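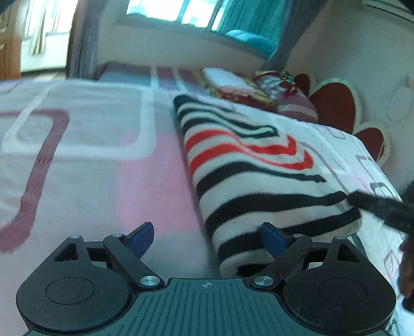 What does the new release of Umix do?
It takes recordings made with a hand-held gripper in ordinary homes, lines up the video with the movement of the fingers, and turns the result into training material that a robot's control software can learn from.

Nivdale, Wed 22 August. Zurkero is delighted to announce the second major release of Umix, its software for preparing and checking hand-held gripper recordings. The new version is available to all current customers from this morning, and we would like to thank everyone who tried the early builds, sent us long and patient emails, and put up with a progress bar that for several weeks insisted on running backward.

Umix began as a small in-house tool for our own robot arm work. We were teaching arms to handle cloth, and cloth is a wonderful and maddening thing to work with. A mug keeps its shape when you pick it up. A blanket can be rolled, folded, bunched or draped, and each of those calls for a different grip and a different path across the bed. Our planning software did well on boxes and bottles and then got terribly confused by bedding, especially where a bold pattern on a blanket sat on top of another bold pattern on a sheet. Stripes that bend with the fabric were a particular headache, as the old perception step tended to take the edge of a stripe for the edge of the blanket itself.

The new release comes with a rebuilt perception step that treats pattern and shape separately. It follows how a surface bends from one moment of video to the next, and uses that to decide where one piece of cloth ends and the next begins. In our own tests we ran it on 2,809 recordings of household bedding tasks, all of them made in lived-in bedrooms with daylight coming in from wherever the windows happened to be. The previous version lost track of the cloth in 364 of those recordings. The new one lost track in 43, and we have put every one of them into a folder that our perception team opens each Monday with a mixture of dread and affection.

There is plenty here for people who work on control as well. Umix now estimates the opening between the fingertips directly from the video, and it marks any stretch where that estimate looks doubtful so that a person can take a look before the recording goes into training. Timing between finger movement and camera movement is corrected automatically, and if you prefer your own numbers you can still type them in, just as before. Wherever the fingertips pass out of view behind a fold, the software leaves a clearly marked gap and does not guess.

We are especially fond of the new planning preview. Choose a recording, choose one of the arms in your workshop list, and Umix will show whether that arm could follow the same path without running out of reach or twisting its wrist past its limit. People can lean over the far side of a bed without giving it a thought, and an arm fixed to a stand has a much harder time of it. Finding that out on a screen takes a minute or two, and finding it out in the workshop can use up a whole afternoon (we have used up quite a few!).

The preview was shaped together with our friends at Boonyarit, who build home-help arms and who have been using Umix since its very first shaky version. Their engineers asked for the reach check, then asked for it to be faster, and then very kindly sent us 231 of their own recordings so that we could make it so. Boonyarit will be using the new release across its bed-making and laundry work, and we look forward to hearing what else they would like changed.

A word on private homes, which matters a great deal to us. Rooms are personal places, and recordings made in them deserve care. Umix runs entirely on the customer's own computers, and nothing is sent to Zurkero unless the customer chooses to send it. A new review screen also lets a team blur parts of the background or remove a section of video before it is shared with colleagues, and the change carries through to every copy made from that recording afterward.

Customers with a current license can install the new release from their account page at no added charge. Projects made in the earlier version will open as usual, although the first opening takes a little longer while the cloth tracks are worked out again. We suggest keeping a copy of large projects until that is done. The earlier version will go on receiving fixes until the end of December.

About Zurkero
Zurkero makes software for people who teach robots to do everyday work by hand. The company is based in Nivdale, where its office and test workshop share one long building and one rather overworked kettle.

Press contact
Zurkero Press Office, Nivdale
Review copies of Umix and a short guided tour of the planning preview are available on request.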